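Gronel Teaching Program: Frequently Asked Questions

Last revised 30 September 2023

The Gronel Teaching Program invites members of the public and partner staff to show two-armed robots how to carry out ordinary tabletop tasks. The questions on this page are those most often received by the program office. Participants who have already been given a session time should also read the confirmation letter, which takes precedence over this page where the two differ.

General

What does a participant do?

A participant guides the two arms of a robot through a short task, such as taking an item out of a container or folding a cloth. Each completed attempt is called a demonstration. The program uses demonstrations to train software that later attempts the same task without a person at the controls.

Do I need experience with robots or programming?

No. Applicants must be at least 18 years of age and able to sit or stand at a workstation for the length of a session, with breaks. Experience with video games is neither required nor a guide to how well a person will do.

Where are sessions held?

All sessions take place at the Valtonen building, on the ground floor. The entrance has no step, and an elevator serves the offices above. Participants report to the front desk and are met there by a session supervisor.

How long is a session?

A session contains up to 10 demonstrations of one task, preceded by a period of practice that is not recorded. Most participants finish within a morning or an afternoon. No one is asked to complete more than one session in a day.

Teaching methods

What is the difference between hand guiding and remote control?

In hand guiding, the participant takes hold of the arm itself and moves it through the task. The motors are set to offer very little resistance, and the joints record their own positions as they are moved. In remote control, the participant sits at the Zumness station and moves a pair of handles. The robot's arms follow the handles, and the participant does not touch the robot at any time.

Which method will I be assigned?

The method depends on the task. Hand guiding is used mainly for slow movements with one arm. Tasks that need both arms at once are taught by remote control, as it is difficult for one person to hold two arms and operate two grippers. The assigned method is stated in the confirmation letter. Requests to change it may be made to the program office but cannot always be met.

What tasks are currently being taught?

The present series concerns baskets and their contents. In the standard task, one gripper steadies the basket while the other removes a piece of toy fruit and sets it down on the table. A second version reverses the task and asks the participant to put the fruit back.

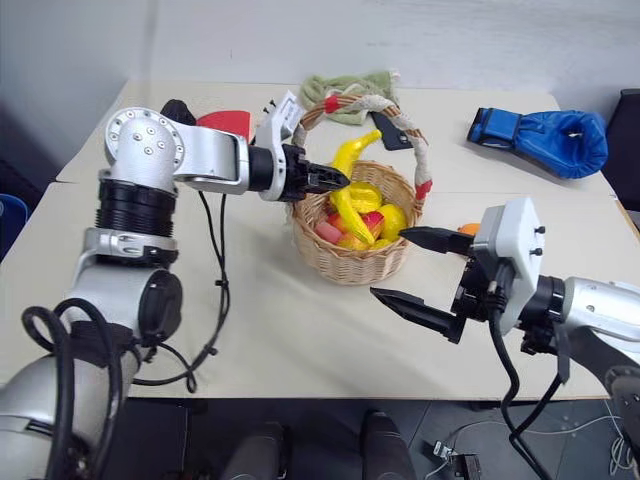

Toy fruit is used because it keeps its shape through many sessions and can be wiped clean. Participants should be aware that a curved item such as a banana is harder to grip than it first appears. The usual advice is to approach slowly, close the gripper on the thickest part, and lift straight up before moving to the side. The handle of the basket is the most common obstacle — an arm that comes in from above will often meet it.

Why are there other items on the table?

Homes and workplaces are seldom tidy, and software trained only on a bare table tends to fail elsewhere. Items that play no part in the task are therefore left within view and changed from one session to the next. Participants should leave them in place unless the task sheet says otherwise.

What if I make a mistake during a demonstration?

Please continue if it is safe to do so. A dropped item that is picked up again is a useful record, and the supervisor will mark it as a recovery. If the item has fallen to the floor, say "stop" and wait. The demonstration will be closed and a new one started. Participants are not scored against one another.

How fast should I move?

At a steady pace, somewhat slower than you would move your own hands. Long pauses should be avoided. They are recorded along with everything else, and the software may learn to pause in the same places.

Safety

Is it possible to be injured?

The arms are limited in speed and force, but a gripper can pinch a finger. During hand guiding, hold the arm only where the supervisor has shown you, and keep your other hand away from the jaws. During remote control, all persons must remain behind the floor line while the motors are on. Cables near the workstation must not be stepped over or moved.

What should I wear?

Closed shoes are required. Long hair must be tied back, and scarves, lanyards and loose bracelets must be removed before hand guiding.

Who can stop the robot?

Anyone present may do so. A stop button is fitted at each station, and its use never counts against a participant. Only the supervisor may start the robot again.

Data and payment

What is recorded?

The program records joint positions, gripper openings and video from the robot's cameras. Sound is not recorded. Demonstrations are stored under a participant number, and names are held separately by the program office.

How many demonstrations does the program need?

The goal for the basket series is 3,000 accepted demonstrations, taught by 200 participants. At the close of the first round, 93 participants had completed a session. A second round will open in December.

May I withdraw my demonstrations?

Yes. A written request is sufficient and no reason need be given. Demonstrations that have already been used in training cannot be taken out of the trained software, but they will be deleted from storage and left out of later training.

Who has access to the recordings?

Access is limited to Gronel staff and to Pronmont, which carries out the training under a written agreement. Recordings are not sold.

Will I be paid?

Participants receive a fixed payment for each session, whether or not every demonstration is accepted. Travel costs are repaid on presentation of receipts.

Contact

Questions about scheduling and payment should be addressed to Esko Seppälä at the program office. Questions about safety, or about a health condition that may affect taking part, should be addressed to Valtteri Pelkonen, who will reply in confidence. Changes to a confirmed session must be requested in writing before the day of the session.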